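30/06/2026

Finished the Šindelář tonight! All 528 of them, and I have the stub of a pencil to prove it. I started the book in January on the bus out to Hirndale, thinking I'd dip into a page here and there, and then it got hold of me. It's a collection of short remarks on vanity and friendship and growing old, most of them two or three lines long, and I don't think I've argued so happily with a book in years.

The one that stopped me today was 469, on modesty. He writes that we turn down praise in order to hear it twice. I laughed out loud, and then I thought of what I said after the reading at Jitstead ("oh, it was nothing much, I threw it together") when I'd worked on that piece for weeks. I did want to hear it twice. I got it twice, too, and I was pleased all the way home.

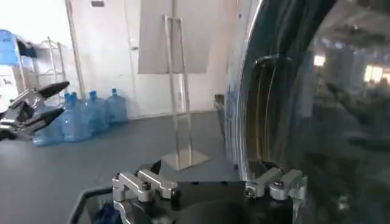 So is every kindness only vanity in a nicer coat?

He seems to think so for the first 400 remarks or thereabouts, but I don't. When I carried soup up to the top floor in the winter I enjoyed being thanked, sure, and the soup was still hot and still got eaten. A good act can have some self-regard mixed in with it and come out good at the other end. I wrote that in the margin, very small, and underlined it, and then felt vain about the underlining.

What I love is how he softens as he goes. The early pages are all knives. Somewhere past the middle he starts writing about old friends, and how we forgive them for things we'd never forgive in ourselves, and there's a warmth in it that I really wasn't ready for. I read three of those again standing up in the kitchen with my coat on.

He's weak on envy, I think. He treats it as one thing, and to me there are at least two: wanting what she has, and wanting her not to have it. The first one got me to learn Italian! The second never got me anything.

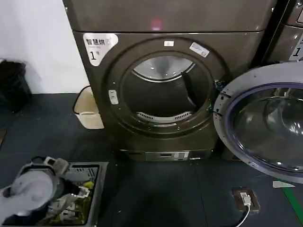

## Ten to keep

I want to copy out my favorite 10 in the back of this notebook before the book goes back to the Hirnum library. Chosen so far: the one on praise, the one on apologies made too quickly, both of the ones on silence at dinner. The long one about fathers is a maybe. I disagree with it and can't leave it alone.

Also want to try writing a few of my own. First attempt, from this evening: "We call a man stubborn when he holds our opinion's opposite." Clumsy. Try again tomorrow with fewer words.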